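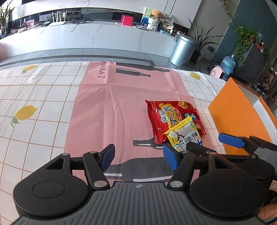 Figure 3. View from the hand-held gripper over a table with two snack packets on a printed placemat. The blue finger pads and black linkage arms stay in view at the bottom.

4.2 Separating objects from printed surfaces

The segmentation stage takes one image from the gripper camera and returns a mask for each object that could be grasped. Our first version, built on the Ranik feature backbone, was trained mostly on plain tabletops. It did poorly in homes, where tablecloths and placemats often carry large printed shapes. In Figure 3 the cloth has an orange grid and printed lemons, and the placemat has dark bottle silhouettes. A detector that has learned what a lemon or a bottle looks like has good reason to fire on both. The only graspable items on the placemat are the red packet and the yellow-and-white packet that overlaps it.

We treat this as a question of support. For each candidate mask we fit a local plane to a ring of points just outside the mask, then test whether the points inside rise above that plane. Depth is estimated from short camera motion, so no extra sensor is needed. Flat print gives a residual close to zero. A snack packet is also thin, and near its sealed edges the residual can be as small as it is for print. For this reason we score the whole mask by its upper residuals and not by its mean.

Overlapping packets need a second step. Both packets in Figure 3 have cartoon artwork and bright lettering, and color alone tends to split one packet into several pieces or join parts of two. We merge neighboring pieces when they share a smooth depth surface, and we keep a boundary where the depth steps along a long, nearly straight line. The Burkis planner then receives the masks with an ordering, top packet first. If the ordering is uncertain, the planner asks for one more view before it commits to a grasp.

The gripper itself is removed before any of this runs. The finger pads and linkage arms move with the jaw opening, so a fixed mask is not enough. We render a mask from the estimated opening and widen it slightly. The cost is that an object close to a pad -- the lower end of the yellow-and-white packet, for instance -- can lose part of its outline. We mark such masks as clipped, and the planner does not use their centroid.

We evaluated the stage on 310 held-out images. The version without the support test returned usable masks in 201 of them, and the full version in 302. We call a result usable when every graspable object has its own mask and no printed shape is passed on. Marlies Bachmann labeled the set with the Haslinger annotation tool, and disagreements with a second labeler were settled before the test run. Of the failures that remained, 2 came from glossy packaging, where the motion-based depth was too noisy for the plane fit. The others involved clipped masks.

All results use the same thresholds. We did not tune them per home, and the values are stored in the Dolitz configuration file released with the code.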